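Household linen in Pudoden

The town of Pudoden has been known for its plain household linen for as long as anyone has kept records there, and people who grew up in the valley will still tell you, at some length, how a good cloth ought to feel in the hand. The earliest mention of the trade comes from 1439, when a weaver in the lower town was fined for selling a tablecloth narrower than the market rules allowed. Flax grew well on the damp fields toward Barrios, and most families kept a small loom for the winter months.

Weaving and finishing

Traditional Pudoden linen is a plain weave, made without a pattern and left in its natural color or bleached on the grass in June. New cloth is stiff, and it softens with years of washing – the older pieces, handed down from grandmothers, are the ones people fight over. Narrow widths were joined with a flat seam down the middle, and a cloth for a family table usually took 2 widths, or 3 if the family was a large one.

Folding and storage

Cloths were folded lengthwise first and then across, and laid in a chest with the folded edge facing out. Local custom held that the creases should show when the cloth was spread, as a sign that it had come fresh from the chest, and ironing them away was thought a little vain. Olaia Garrido, whose book on the valley's kitchens is still the fullest account, remembers her aunts refolding the whole chest every spring along new lines so the threads would not weaken in one place.

Fold lines crossing a beige cloth, with a round, dark blue plastic dish at the center. 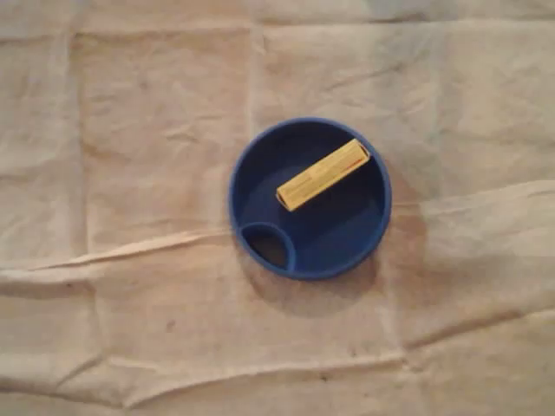
Decline and revival

Factory cotton from Fleritley arrived by rail and was cheaper, easier to wash and quicker to dry, and within a generation most of the looms had gone up to the attic. The revival owes a great deal to Berkay Kocabaş, a schoolteacher who began collecting old cloths and went on to open a small weaving room above the Deketis bakery. The collection now holds 41 pieces, many of them carefully mended, and visitors are warmly encouraged to handle the sturdier ones. Evening classes run through the winter, and beginners generally start with a dish towel before they are allowed anywhere near a tablecloth.

See also: Flax growing in Barrios; Grass bleaching; Fleritley cotton mills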